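Fórum Casa & Trabalho > Mobiliário e arrumação > Mesas partilhadas

Tópico: Mesa comprida de madeira no escritório aberto, quem é que arruma?

zeyu_wan
Boa tarde a todos! Mudámo-nos em setembro para a sala 308 do edifício Stedum e estou encantado com o espaço. Chão a imitar madeira clara, planta aberta, muita gente por perto e mesas grandes de madeira em que se vê bem o veio. Adoro trabalhar assim! O problema é que uma mesa destas atrai tralha: chega-se de manhã e há caixas, papéis amarrotados, canecas, o tablet de alguém. Gostava de saber como fazem vocês. Gavetas por baixo? Tabuleiros em cima? Uma regra ao fim do dia?

marta.do.sotao
Tabuleiros, sem dúvida nenhuma! Comprei dois baixinhos, com rebordo, e mudou-me a vida (bom, mudou-me a mesa). Tudo o que é pequeno vai lá para dentro e, quando é preciso espaço, pega-se no tabuleiro e pronto. Os meus são da Ditora, mas qualquer um serve desde que não seja fundo. Fundo vira gaveta de meias.

Carapau_77
Discordo da Marta, com amizade. Tabuleiro em mesa partilhada é uma autorização para deixar coisas. Tivemos quatro e ao fim de um mês estavam cheios de clipes, pilhas gastas e um limão. A nossa regra é mesa limpa às seis da tarde, e o que lá ficar vai para o armário da entrada. Quem sentir falta vai buscar.

marta.do.sotao
O limão era de quem?

Carapau_77
Meu. Mas a questão mantém-se.

omolara_a
Olá! Omolara Adeyemi, trato do mobiliário no ateliê Oyelaran e este assunto é mesmo a minha praia, por isso desculpem o tamanho da resposta :)

Zeyu, antes da arrumação, vê como está o acabamento da mesa. Se for óleo, as coisas pousadas durante semanas deixam marca, sobretudo cartão e metal com humidade por baixo. Nós passámos as nossas a lixa 1000 e depois a 2000, muito de leve, sempre no sentido do veio, e uma demão fina de óleo Pastine. Fica com um toque maravilhoso, as pessoas passam a mão no tampo quando entram!

Quanto à tralha, fico a meio caminho entre vocês. Um tabuleiro por mesa, um só, e esvazia-se quando fica cheio. As caixas não ficam em cima, vão para o armário.

Carapau_77
Lixa 2000 antes do óleo? Vais fechar tanto a madeira que o óleo mal entra. Eu paro muito antes disso.

omolara_a
Em tampos de cozinha também eu! Numa mesa de escritório prefiro a superfície mais fechada, leva menos líquidos e mais cotovelos. Mas experimenta primeiro num canto por baixo, isso sim.

tio_veio
Atenção ao comprimento dos cabos. Numa mesa encostada à parede escondem-se bem, numa mesa no meio da sala andam pelo chão e alguém tropeça. Medi os meus com 56 cm de folga a mais, cortei o excesso às voltas com velcro e prendi-os à perna da mesa. Ficou uma categoria.

lena_pt
E as cadeiras, ninguém fala das cadeiras? Na nossa sala cada pessoa trouxe a sua cor e eu acho uma alegria. O meu chefe acha uma feira.

marta.do.sotao
Feira, sempre!

zeyu_wan
Que respostas boas, obrigado! Lena, por cá são quase todas pretas, mas há uma azul de pernas finas de metal e é a minha favorita. Omolara, fui ver e o acabamento é óleo, portanto vou já tentar a lixa fina num canto escondido. Carapau, a regra das seis da tarde foi proposta hoje e passou, com dois votos contra (um deles meu, confesso, gosto de deixar o tablet lá ao fundo). Ficámos com um tabuleiro cinzento-prateado, baixinho, como a Marta sugeriu. Falta convencer o pessoal de que uma caixa branca também conta como tralha.
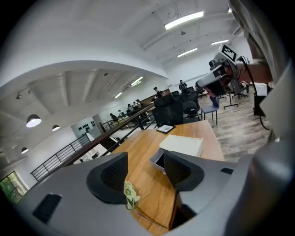

Os cabos ficam para a semana, que o velcro ainda não chegou. Tio Veio, prendes à perna por dentro ou por fora? E se alguém já usou o óleo Pastine em madeira clara, diga-me se amarelece, que eu gosto muito do tom como está.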